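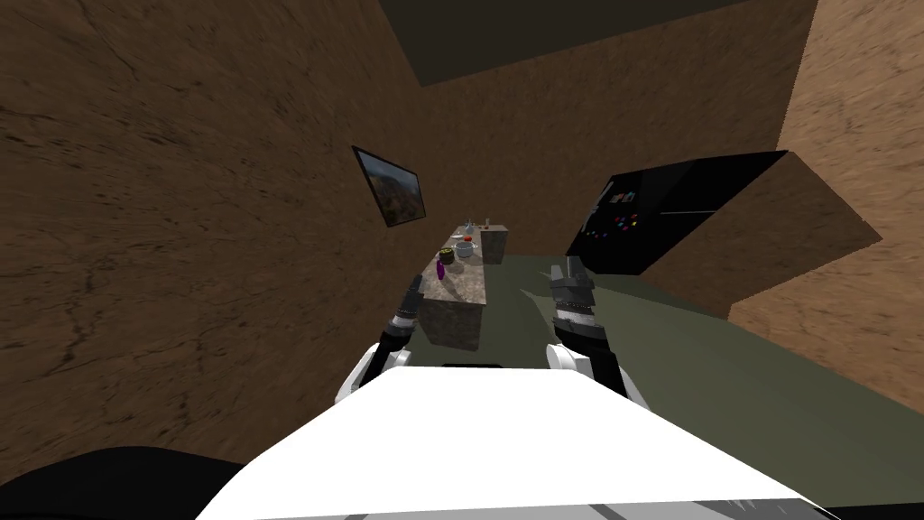

Chapter 6
Learning from Practice Kitchens

Teaching a two-armed robot to tidy a kitchen takes many tries, and tries are costly on a real machine. A dropped pot has to be picked up, and the arms wear out. This chapter looks at a method that does most of the early learning in simulation. It was worked out in the Fulura study, which ran from February to the end of the year and closed its records on 12/31/20.

The study used 106 recorded demonstrations. In each one, a person steered both arms of the simulated robot through a short task at the counter. The program then learned to match the operator's movements to what the cameras on the body and wrists recorded.
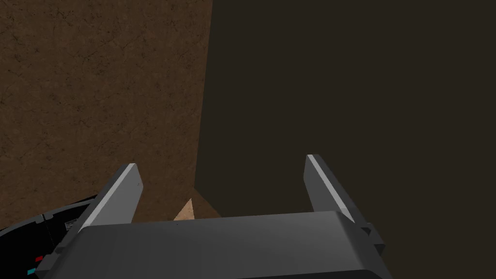 Wrist views matter most in the last stretch of a reach, when a small error in the angle of the fingers can spoil a grasp. Body views help the robot choose which item to go for and keep track of the other arm. In the Fulura work, a policy trained on body views alone finished 38 of 181 test runs. We come back to that result in Section 6.4 -- it is easy to read too much into it.
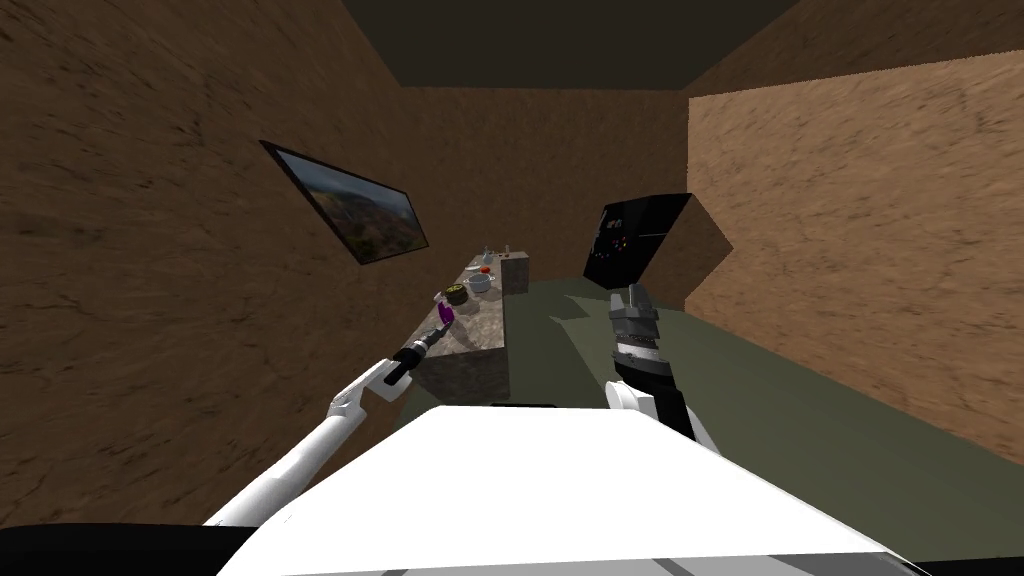 Figure 6.3 The simulated robot at the counter, left gripper near the small purple object.

The method also varies the room. Wall colours, surface patterns and the items on the counter can all be changed between runs, so the policy does not come to depend on one set of textures. Osei, the software used to build the rooms, stores each layout as a plain text file. Readers who have worked through Chapter 5 will recognize the format.
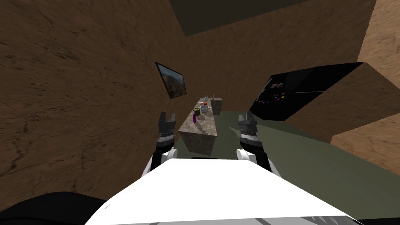 6.1 What a Demonstration Records

A demonstration is a list of time steps. Each step holds the camera views, the joint angles of both arms and the opening of each gripper. We begin with the joint angles.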